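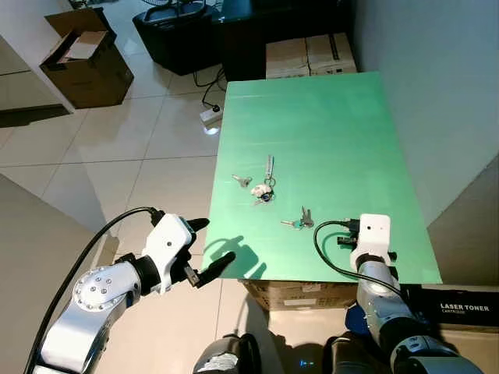

1/ Moving out of a rented flat, a thread. Tuesday, January 5, 2021 and I've got the deposit back, all of it bar the oven. Typing this on the bus so bear with

2/ Six years in the old place. Second floor, no lift, a boiler that banged. Moved out between Christmas and New Year which I don't recommend to anyone, the tip is shut half the time and you can't get boxes

3/ Start with the paperwork. Find your check-in inventory before you pack a single thing. Mine was in a shoebox with a takeaway menu and a spare fuse. Twenty pages. Read it properly, all of it, with a pen

4/ The inventory is the whole game btw. "Mark to wall behind door" was written down on mine from day one and they still tried to bill me for it. Showed them page six. Gone from the bill by teatime

5/ If you never got one, ask the agent in writing. They might have it and they might not. Mine (Folleck, the branch by the station) sent it over in two days, fair play

6/ Notice. Write the date you handed it in on something and get a reply. An email saying "received" will do. Elżbieta Sikora upstairs from me gave hers by phone to somebody who then left the firm, and paid an extra month. 600 quid

7/ Keys! Count them the week before. Front door, flat door, post box, bin store, bike shed, the window locks. Get a signature when you give them back, with the number of keys writen on it 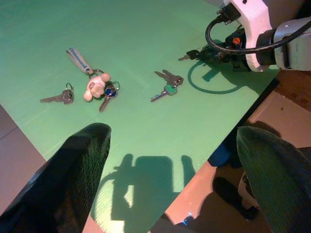
8/ Lost one? Own up early and get it cut yourself. Market stall will do an ordinary one for a few pounds. The fob for the street door is another matter, has to come from the agent and they know it

9/ Meters. Read them on the last day, gas and electric, water if you have one. Send the readings in that evening. Mine came to £144 owed on the electric, which hurt, but the guess they'd made without a reading was a lot worse

10/ Post. Redirect it at least a week ahead. I left it to the last minute and a whole load of Christmas cards went to the new people, sorry auntie

11/ Cleaning. Right. Everyone asks do you need to pay somebody. My contract said "professional standard", it didn't say I had to pay a professional. So I did it myself over a weekend with the radio on and a lot of toast

12/ Order I did it in: bedroom, hall, front room, bathroom, kitchen. Kitchen last cos you still need a cup of tea. Top to bottom in each room. Hoover after, not before, I did it before in the bedroom like a fool

13/ Things they checked that I'd never have thought of – top of the kitchen cupboards, rubber seal on the washing machine, inside the extractor, plugholes, the ledge over the bathroom door. The ledge!!

14/ Things they did not look at, at all: the windows I spent an entire morning on

15/ Oven. I used a tub of stuff called Brillix, left overnight, wiped in the morning. Got most of it. Did not get the glass. They took £9 off for the glass and I let them have it, I was tired

16/ Limescale: white vinegar on kitchen roll, wrapped round the tap, go and do something else for an hour. Shower head in a sandwich bag of the same. Open a window

17/ Nail holes. I had loads. Small tub of filler, finger, let it dry, sand it, done. The paint is the hard part. Old magnolia goes a sort of teeth colour, and if you dab new paint on it you get a spot that shows more than the hole did

18/ What I did in the end was paint that one wall corner to corner. Took an evening. Landlord never said a word about it

19/ Carpet. Dents from furniture: ice cube, let it melt, rub up with a spoon. Works on wool, not so much on the other sort. Ieva Juška lent me her carpet washer and I returned it with a cake, going rate I think

20/ Furniture you're not taking. Book the council collection EARLY. There was a three week wait when I rang. The sofa went to Birutė Kivi's lad in the end, down the stairs with the legs off, and some language

21/ The van. Hired from Lostex, small one, two trips. Should have got the medium. Measure your mattress. Measure the van as well, I only did the mattress

22/ Boxes – books in small ones. Everyone says it and I still filled a big one with cookbooks and the bottom went on the stairs. Delia everywhere

23/ Label boxes on the side and not the lid, once they're stacked you can't see lids. Write the room you're going TO

24/ One bag that stays with you: kettle, mugs, teabags, loo roll, phone charger, bedsheets, scissors, tenancy papers, screwdriver. I forgot the scissors and opened everything with a key for two days

25/ The check-out visit. Be there if they'll let you. Mine took half an hour, a very nice woman called Ülle Pärn with a tablet. She pointed at things, I said page number, she nodded

26/ Take your own photos the same day, every room, inside cupboards too. Daylight. Email them to yourself so there's a date on them

27/ Stuff on the walls, as people keep messaging about this. Stick-on hooks: pull the strip slowly, straight down along the wall. Warm with a hairdryer first if it's being stubborn. Two of mine in the hall took paint with them regardless, see filler, see 17

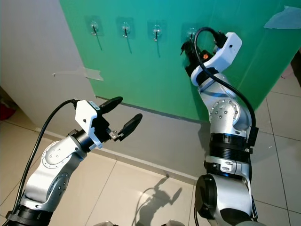 How long did it take to get the deposit back once you'd handed everything over?

Six days, including the bank holiday. They emailed a list of what they wanted to take off, I wrote back agreeing the oven and arguing the rest, and it was in my account the morning after.

28/ On arguing: be short. One line per item, page number, photo. Don't do feelings. My first draft had a lot of feelings in it and Ivars Sepp made me delete them

29/ If they won't budge, the deposit scheme will look at it for free. Didn't need to but had the form half filled in. Mention the scheme by name in your email, it does seem to speed people up

30/ Council tax, tell both councils if you're changing area. Still waiting on mine, they reckon February. Also TV licence, GP, bank, dentist, the library (I owe them a book, it's in one of these boxes)

31/ Will do one on moving IN when I've found the box with the curtains. My stop, bye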